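Chapter 5
Automation in the Workplace: Who Does What Now?

Meifang Zou folded shirts by hand at the Rurholm laundry for 14 years. The plant handles 2,160 garments a shift, and until last October every one of them was folded by a person standing at a table. Some of that folding is now done by robot arms. Zou still works there, but she spends most of her day checking finished piles and sorting out pieces the arms have dropped or creased.

Cloth is hard for a machine. A box keeps its shape when it is lifted — a shirt does not. The gripper has to find an edge or a fold and close on it without taking hold of the table as well.

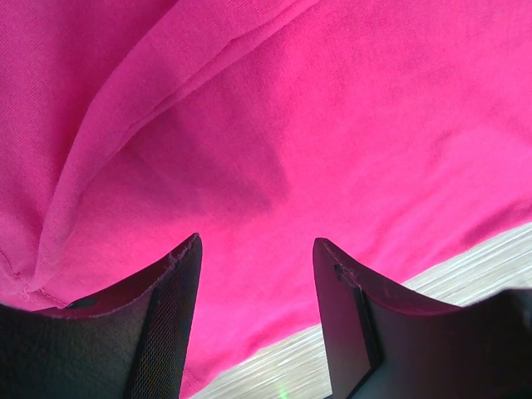 Figure 5.1 A two-fingered gripper and a piece of pink fabric on a light surface.

Her colleague Aiguo Dai was moved to the packing line and had to learn a new job in his fifties. He earns the same, but says he misses the talk at the folding tables.

In this chapter we look at how tasks are divided between people and machines, who decides, and what training staff are given. Before reading on, make a list of the tasks in a job you know well.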